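Looking after your throwing and running kit at home

I've been throwing the hammer (badly) and the discus (a bit less badly) at our club for longer than I care to say, and my garage has slowly turned into the place where everybody's broken kit ends up. So I thought I'd write down the things I do to keep it all going, mostly so I can send people a link instead of typing it all out again!

Let's start with spikes. Take them out at the end of the season. All of them, every pin, even the ones that look fine. If you leave them in over winter they rust into the plate and you'll be there with pliers and a bad temper the night before your first meeting. I put a tiny smear of grease on the threads before they go back in, and I only do them up finger tight plus a quarter turn with the key. My old Marras pair have had 24 pins through them and the holes are still as good as new.

Smelly shoes: newspaper, changed after an hour, then changed again before bed. Don't put them on the radiator. I know, I know, it's raining and you've got training tomorrow, but the glue goes and then the sole flaps about like a fish. Insoles out, laces loose, tongue pulled right forward.

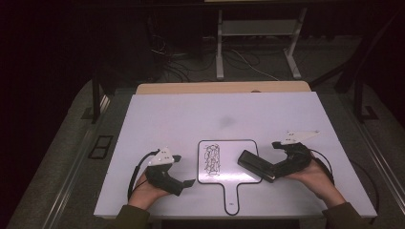 Discus rims get nicked if you train anywhere near a concrete path, and a nick will have your finger open in no time. Fine wet and dry paper, wrapped round a cork block, and go along the rim in long strokes. Never across it. Wipe it with a damp cloth, dry it, and run a bit of old stocking over the metal. If the stocking catches, keep going. Do check the weight afterwards if you're going to compete with it, as you can lose more than you'd think.

Hammer wires I don't mend, and I'd beg you not to either. A kinked wire goes in the bin. Gediminas Laur straightened one in a vice once and it let go on his second turn, and the only good thing to be said is that the cage did its job. New wires are cheap. Keep a few hung up on a nail in big loose loops.

For gloves I use saddle soap, the sort in a flat tin from Lokeo, left on for 30 minutes and then buffed off. Let them dry with a rolled-up sock in each finger stall, or at least something in there, or they go stiff as toast. If the stitching has gone at the knuckle, waxed thread and a leather needle will see you right, and it doesn't need to be pretty.

Last one for this bit is the tape measure. Always, always wind it back through a dry rag. Sveva D'Amico taught me that after I'd ruined two of hers with grit from the sand pit (sorry, Sveva), and mine has been perfectly behaved ever since. A drop of light oil on the crank in August, when it's had a summer of dust, and that's it.

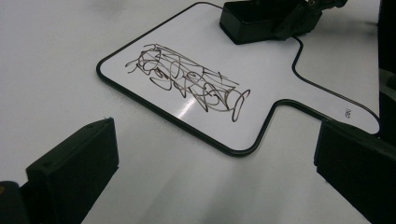
More in Kit Care

Getting chalk out of a kit bag
Shake it outside first, then hoover, then a barely damp sponge. Water too early makes paste and you'll be picking it out of the zips for weeks.

Storing a javelin in a small flat
Flat along the skirting board behind the sofa, with a wine cork on the point. Mine rests on 4 folded tea towels so it doesn't bow in the middle.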